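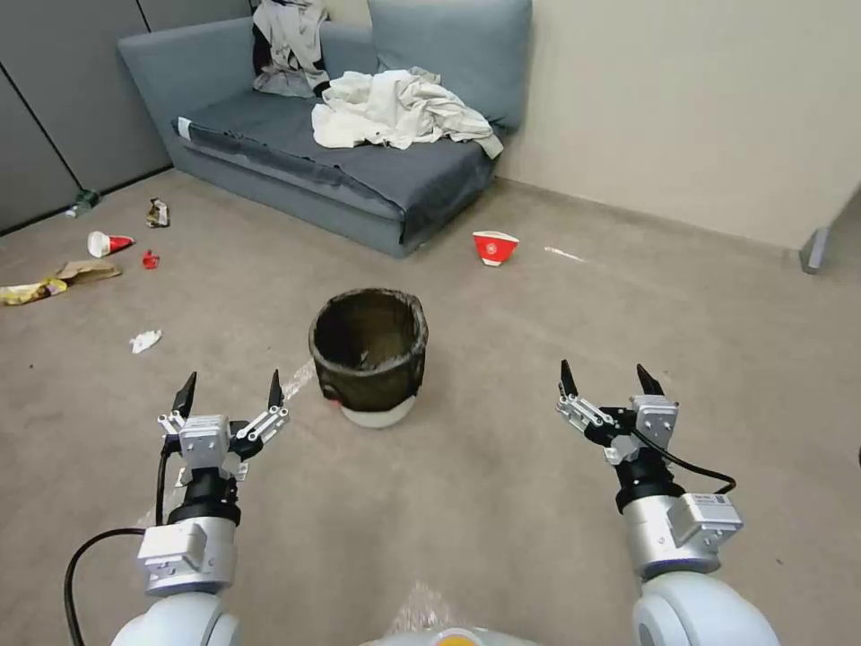 Section 4. Setting up and running the litter task

The litter task is the second task of the club season, and teams should have passed the arm check in Section 3 before they start it. One run lasts 5 minutes. The robot starts facing the wastebasket with both grippers open, the liner rim is folded over the top edge of the basket, and the litter lies on the carpet to either side. The sofa stays against the wall behind the basket and marks the back of the work area. Clothing on the sofa is not litter and does not score.

4.1 What you need

One two-arm robot with parallel grippers, charged
The Helidik control laptop and its power supply
One round wastebasket with a dark liner
The Cistell litter box (cups, wrappers, tissue, a small bottle, cardboard)
Two spare liners
The run sheet for your team

The litter box is kept on the shelf under the laptop cart. If a paper cup has been crushed flat, replace it from the sleeve in the same box. Wrappers can be used until they tear.

4.2 Preparing the floor

1. Clear bags, shoes and chargers from the carpet. Check under the table as well.

2. Put a liner in the wastebasket and fold the rim down over the outside all the way around. Press the liner against the inside wall so that it doesn't close over the opening.

3. Place the basket in the middle of the floor in front of the sofa. Leave enough room behind it for a person to walk through.

4. Lay out the litter according to your run sheet. Cups may be upright or on their side. Cardboard goes down flat.

5. Have a second team member compare the floor with the run sheet and initial it.

Note: Sheets A and B use large items only. Sheet C adds paper scraps, and teams in their first season may leave it out. Scraps score double.

Note: Do not tape litter to the carpet. Teams did this last July to stop the cups from rolling, and the arms stalled when they pulled on them.

4.3 Starting the robot

1. Check that the emergency stop is pressed in.

2. Turn on the main power and wait for the Helidik start page to load.

3. Look along both arms. The cables need enough slack for the wrist to turn fully in each direction. If a cable is tight, turn the power off and go back to Section 3.

4. Release the emergency stop. The arms will hold their position.

5. Select Home. Stand clear until both arms have stopped.

6. Select Open on each gripper in turn. Both fingers should travel the same distance. If one lags, run the gripper calibration before going on.

7. Drive the robot to the start line at low speed.

CAUTION: Keep hands, hair and lanyards away from the grippers whenever the emergency stop is released. A gripper can close without warning if another team member touches the controls.

CAUTION: Only the operator and the stop holder may be inside the taped area during a run. The stop holder keeps a thumb on the button for the whole run and has no other job.

4.4 Making a run

1. Enter the team name and sheet letter on the laptop.

2. Set the speed limit to 40 percent. Higher limits are locked until your coach has signed the speed line on your run sheet.

3. Select Record, then Start. The timer begins with the first arm movement.

4. Pick up one item at a time with each arm. Bring it over the opening of the basket before you release it. Items that land on the folded rim and stay there do not score.

5. If the basket tips over, stop the arms and call "reset." The timer keeps running while a team member stands it up again.

6. At the end of the run, select Stop, then Save. Press the emergency stop before anyone steps onto the carpet.

The log file for a full run takes up to 2,000 MB. Copy it to the team drive before your next run and delete it from the laptop.

4.5 Common problems

The gripper closes but the wrapper slips out. Approach from higher up and close on a fold. The fingertips grip poorly on a smooth, flat surface.

The cup rolls away. Bring the fingers down on both sides of it before closing. Don't push it toward the sofa, where the arms have little room to work.

The liner lifts out with the hand. The fingers were still inside the basket when they opened. Release a little higher and refold the rim before the next run.

The laptop shows error 76. The right arm has lost its connection. Press the emergency stop, reseat the connector, and repeat 4.3 from step 1. If the error comes back, hand the robot over to the coach and use the Titness practice simulator for the rest of the session.

4.6 Packing up

Return clean litter to the box and throw away anything torn. Park the robot on its charger with the arms homed. The floor must be clear by 6:30 p.m. Questions about scoring are covered in Section 7, and the sheets for the El Ouafi Cup are in Appendix B.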